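The line at the lab's door on open day in August was mostly parents and children, with a few people who had driven in from Beaudoin after reading the notice at the library. By four in the afternoon the sign-in sheet had 997 names on it. Ghislain Paquette, who runs the handling group at Woltthorpe, had been on his feet since eight and was drinking cold coffee out of a thermos lid.

He agreed to talk while one of his students kept the demonstration going. The group works on gripping: how hard a machine should squeeze, when it should let go, and what it should do when the thing in its grip changes shape.

"Factories solved the hard objects a long time ago," Paquette said. "If you give me a steel part and it is always the same steel part, I can buy something that picks it up all night. Soft things are where we still spend our days. They fold. They sag on one side. You pick up the same one twice and you have two different problems."

Paquette came to Woltthorpe from a packaging company, Skorkeo, where he was a maintenance technician for nine years before going back to school. He said he still thinks like a technician. When a visitor asked him early in the day whether the arm was intelligent, he told her it was well adjusted.

The software the group uses is called Zarnisance. It was written in the building over four winters and has been rebuilt twice. Its job is to take what the wrist camera sees and choose where to close the fingers. Paquette said the first version needed over 3000 practice grasps before it could manage a sponge, and that he would not have shown it to the public.

"You would have watched it miss for an hour," he said. "My own family watched it miss for an hour. They were polite."

For the open day the students put the camera's view on a screen next to the arm. Paquette argued against it at first because he thought people would look at the screen and ignore the machine. He has changed his mind. Children in particular wanted to see what the arm was looking at, and they asked better questions once they had. 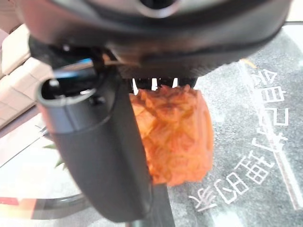
How does the arm decide how hard to squeeze?

It starts light and adds force in small steps until the object stops slipping. The motors report how much they are pushing against, and the software compares that with what it has learned from earlier grasps. If the reading drops suddenly, it takes that as a slip and tightens a little. There is an upper limit the operator sets by hand, and the arm will drop an object before it goes past that limit.

Paquette said the limit gets the most discussion within the group. The students tend to want it higher, so that the arm drops less. He wants it lower. In his years at Skorkeo he saw a lot of product crushed by machines that were doing what they had been told, and he would sooner pick something up off the floor.

The visitors' questions went in other directions. Several asked about jobs. Paquette told them he did not expect the arm to replace anyone soon, and that the work it might take over first, sorting soft goods late at night, is work that plants near Beaudoin have trouble filling. One man who had done that work for 33 years said he would have liked the help with his shoulders. They talked for a good while, and Paquette wrote down his phone number.

"He knew which items are bad to pick up and why," Paquette said. "We should have called somebody like him at the beginning."

The group keeps a log of its trials, and Paquette reads it out at the Monday-style meeting they hold whenever enough people are in the building. The most recent full test gave a success rate of 74 percent on soft objects the system had not handled before. He would like it higher by spring but did not want to name a figure.

Asked what he would change about the next open day, he said more chairs, and a second arm so that people at the back would not have to wait. Then the student at the controls called him over, and he put the lid back on the thermos and went.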